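Ataahua Wihongi has 52 old computers in her garage and would like you to stop offering her yours.

"People hear that you fix one and suddenly there's a tower on the porch," she says. "No note. It's like kittens."

She started Maltberg, her secondhand computer shop, after the nursery chain Flornura let her go from its accounts office. Her first stock came out of that same office: a van load of desktops she bought for $600, including the one she'd sat behind for years. "It still had my sticky label on it. I sold that one first."

The shop is a counter, two benches and a kettle. Customers are mostly students, retirees and one man who buys keyboards and won't discuss it. Wihongi likes them all, though she has views on what they've been told by bigger stores.

"Someone comes in with a quote for $2,964 because their email is slow," she says. "Their email is slow because they've kept every catalogue since the kids were born. I charge them for an hour and we delete catalogues."

She is less cheerful about how machines get thrown out. Her cousin Núñez – it's his surname, and the only name the family uses – drives to council clean-ups each August and comes home with whatever the rain hasn't reached. A fair share needs very little. Some of it needs a new processor, a job she still treats with the respect other people keep for surgery.

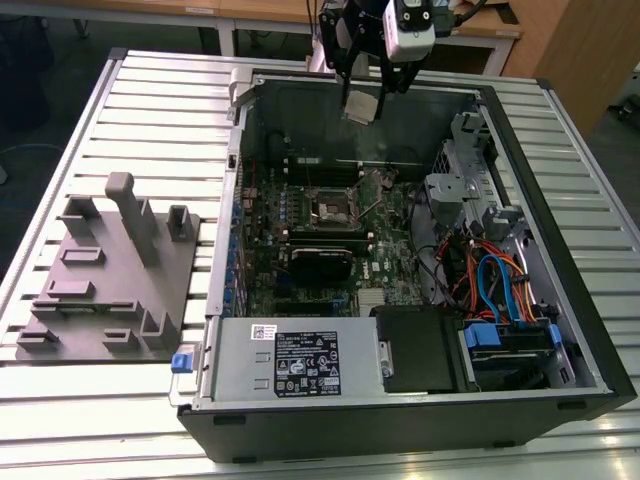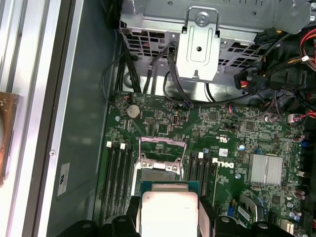
A processor and an open desktop tower.

The trouble with cheap

Asked whether there's a living in it, Wihongi laughs for longer than is comfortable. Her best week brought in $444 after rent. Her worst involved a printer.

"I don't do printers now. It's on the door."

She has had one offer for the business, from a repair chain called Etov, whose man wanted to know about her growth plan. She told him she was hoping for a second kettle. He hasn't rung back, and she has since bought the kettle herself.

The shop shuts for stocktake on 18 Sep 2026. Please don't leave anything on the porch.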